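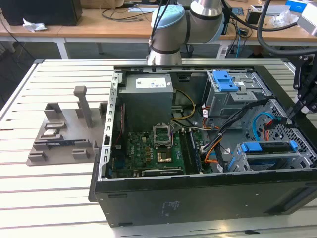

The rule sheet taped to the bench

I went to Kellismont to write about robots and came home wanting to write about a sheet of paper. It's taped up at the end of the bench, it has 11 rules on it, and the people in the shop argue about it the way my family argues about how to load a dishwasher. Loudly, with examples!

Kellismont is a small computer refurbishing shop that has been trying out robot arms for the fiddly part of the job, meaning taking old desktop towers apart and putting tested parts back in. If you've ever swapped the memory in a PC you know the motions. Open the side, lay the tower down, flip the little clips, pull, push, swear a bit. People do this with half a mind on lunch. Getting an arm to do it means somebody has to write down all the things people never bother to say, and that's where the sheet comes from.

Rule one is about the tower. Flat on its side, open side up, panel off and stored somewhere else. Sounds too obvious to write down, right? But the first version only said "open the computer," and everyone had their own idea of what that meant. Some people left the panel leaning against the bench. Some stood the tower upright because that's how they'd always done it at home. An arm that has been taught to reach down into a case isn't going to work out that today the opening faces the wall.

Then there's the fixture, and I have to admit I fell for the fixture. It's a gray 3D-printed plate with blocks and slots and small holders standing up from it, and it sits to the left of the tower. The long slot near the front takes a strip about the shape of a memory module. The rule says every loose part has a home on the plate, and if a part has no home, you print one before you start. You don't set it on the slats "just for a second." I asked how often people do that anyway and got a lot of looking at shoes.

I like this rule because it's one I could use in my own kitchen. The plate works as a parts tray, sure, but it's also a checklist you can read from across the room. If a holder that ought to be full is empty when the job starts, you stop. You don't need a screen to tell you.

The rules people fight over

The big fight is over cables. Open up an office tower and you get that familiar nest of black, orange, yellow, white and red wires, plus some data cable wandering off to a drive. A person just pushes it aside with the back of a hand. The sheet has had three different cable rules. The first said to tie everything back before the arm goes in. The second said to leave everything as found, on the grounds that real machines come in messy and an arm that only copes with tidy ones is a toy. The current one splits the difference: leave the bundle alone unless it crosses the part you're working on, and if you do move it, write that down.

I'm on the side of the mess, for what it's worth. But I also wasn't the one who'd be untangling a gripper from a power lead, so my vote shouldn't count for much.

The second fight is over the processor socket. When the retention frame is up and the socket is empty, there's a lot in there that you can wreck with one careless bump, and the sheet says an open socket gets treated as a no-go area unless the socket is the job. One camp wants it covered every single time. The other camp says a cover is one more loose thing to lose in the case. They've been at it since the spring, and the sheet currently says "cover recommended," which pleases no one. Can you blame them? I've never met a "recommended" that got done on a Friday.

And then power, which there's no fight about at all. The tower is unplugged from the wall before it comes to the bench. Hands stay out of the arm's reach while the arm is live, and if you need to fix something in there you stop the arm first, walk over, fix it, step back, and only then start it again. That rule is printed larger than the others. Good.

What the log is for

Every attempt gets a line in a log, including the bad ones. They had 2,924 lines when I visited, and I was allowed to scroll through as many as I could stand. Most are dull. "Module seated, second push." "Stopped, cable." "Stopped, wrong tower." My favorite just says "no."

The rule about the log came after a rough week when 59 runs were written up from memory, all in one sitting, and every one of them came out looking fine. So now you write the line before you reset anything. If you forgot, the run is thrown out. It hurts to throw out a good run, and I'm told that's the idea: you only forget a couple of times.

There's a smaller rule tucked in near the bottom that I keep thinking about. After 30 runs you change the person at the bench, even if that person is having a great day. The great day is sort of the problem. You get into a groove, you start setting the tower down in exactly the same spot, nudging the plate with your hip until it feels right, and without meaning to you're helping. The new person sets things down a bit differently and you find out what the arm can really do.

If you want to try this at home

A few readers have written to me about doing hobby versions of this, so I asked what they'd tell a beginner with a small arm and an old PC. The answers came all at once, so I'll give them the way I scribbled them down. Practice on a machine you don't care about. Start with the memory, since the slots are easy to get at once the case is open. Print your holders a hair loose and then tighten them up. Write your rules on paper, where you can cross things out and everybody can see what got crossed out. And put a date on it.

Theirs has one, by the way. It's in the bottom corner in ballpoint, 24 September 2024, with two older dates scratched out above it. Somebody has already penciled a question mark next to the cable rule.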